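Buy the boring stuff first

By Elie Geagea
Thursday, June 12, 2025

Every spring I get the same email from somebody who runs a small shop, or a school lab, or a packing room with too few hands in it. They've got money for a robot. It has to be spent by the end of the budget year. Which arm should they get?

And every spring I write back and ask what else is on the list. Usually the list has one thing on it. The arm! Sometimes the arm and a stand.

I get it, I really do. I wrote a list like that myself when I was running the bench at Rollton, and I was so proud of it that I printed it out. We had a quote from Drostus for the arm and the controller, and it came to 98 percent of the whole budget. The other 2 percent was marked "misc." I thought "misc." would cover some cable ties and maybe lunch.

So let me tell you what "misc." turned out to be. It was a table that didn't wobble. It was a second pair of gripper fingers, because the first pair met the table harder than they should have. It was lights, power strips, a lockable cabinet, a replacement for the cable I rolled a chair over, and a cloth for the table top so things would quit sliding around. It was also dishes. Lots and lots of plastic dishes.

People laugh when I say that, but cups and bowls are great practice goods. They're cheap, they come in colors you can tell apart from across a room, and they nest, so you get an easy job (pick up the cup) and a nasty job (pick up the cup that's stuck inside another cup) out of the same box. Take a stack of two yellow tumblers held by the rim and hanging at a tilt over an orange bowl. A five-year-old could manage that without thinking. For an arm, it's a pretty good afternoon's worth of questions. Did it mean to take both? Will they come apart when it lets go? What does the bowl do if they land crooked? 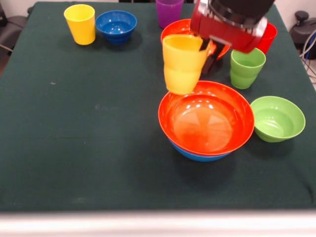 What the quote leaves out

My beef with the way this equipment gets sold is pretty simple. The quote is written by the people who sell the arm, so the quote is about the arm. Nobody's cheating you. Ask Drostus or Karaki for a price on an arm and they'll give you a fair price on an arm, and they'll be very pleasant on the phone. But your boss reads the number at the bottom of the page as the price of having a robot that does work, and those are two different numbers.

Keegan Whitelaw and I have argued over this for years. He does the purchasing for a packaging outfit and he thinks I'm a worrier. His view is that you should buy the best arm you can possibly afford, get it in the door, and beg for the rest later, when everyone has seen it move. There's something to that. A moving robot is a wonderful fundraiser! I've watched a room full of managers go soft over an arm putting a cup in a bowl.

But the begging takes forever. When we ran out of "misc." at Rollton, I put in a request for spare fingers, a very small request, the kind of money you'd spend on a decent office chair. It took 18 weeks to get approved. For 18 weeks we had a lovely arm that we were scared to use, because one more bad landing would have finished off the only good fingers we had left. People tiptoed around it. The schedule went to pieces and so did my mood.

Keegan says that proves my company was badly run. Fine, maybe so! Plenty of companies are, and their robots still need fingers.

Put your time in the budget too

The other thing missing from nearly every plan I see is hours. Whose hours, and how many? A practice table has to be set up, and then it has to be set up again. The cup goes back on the left, the bowls get restacked, somebody wipes off the lint. It's dull work and it's most of the work. If your plan assumes that your best engineer will do it between meetings, then your plan has a very expensive table-setter in it, and she'll be looking for another job by fall.

I'd rather see a cheaper arm and a real line for a part-time person. When I visited the Clivelar shop in April, that's how they had done it, and I thought their budget was the most grown-up one I'd read in years. They bought one size down on the arm. They bought spares on the same order as the arm, which got them past the whole approval circus. And they paid for the hours up front – under "labor," where you'd expect to find them, and where the finance people could see them.

I also liked that they'd planned for the slow bits. Anybody can budget for the moment the thing swings across the table. It's the fussy part at the end, with the fingers around the rim and the cup sitting a little crooked in the bowl, that eats your calendar.

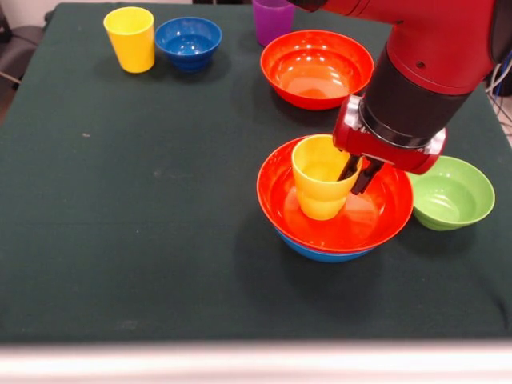
Yellow cup, orange bowl, and one finger down inside the rim.

So what do I tell the person with the spring email? Take whatever you've got and hold back a good chunk before you call anyone for a price. How big a chunk depends on what you already own. If you've got a solid table and decent lights and a person with free mornings, lucky you, hold back less. If you're starting from a bare room, hold back a lot more than feels right. Then go ask what arm you can get for what's left, and ask for the price of the spares in the same breath.

Keegan will tell you that you'll end up with a smaller arm than you wanted. He's right about that. I had a bigger one than I needed, and I spent most of a spring and summer walking past it on my way to the coffee machine.

If you've got a budget you want a second pair of eyes on, send it over. Leave the "misc." line in, please. It's the first one I read.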